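4.2 Shelf order and flavor confusion

Calvo claims that shoppers tell flavors apart by panel color alone. We doubt it. His 1,249 shelf checks came from one chain, Palacios, and 221 of them were made on a Sunday, when the racks are fullest. He also treats a mixed row as if every box faced straight out, and few rows do. Figure 3 has the kind of row we mean: gold for honey mustard, blue for sea salt, with the blue box turned a little to the left. The logo and the large lettering repeat from box to box, and the flavor name is small. Whether color makes up for that is a guess until somebody tests it with the labels covered.

Figure 3. Pretzel crackers on the upper shelf of a black metal rack.

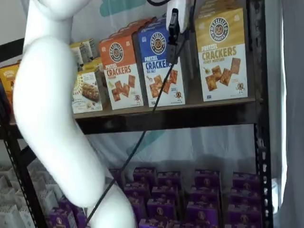 4.3 Limits of the shelf checks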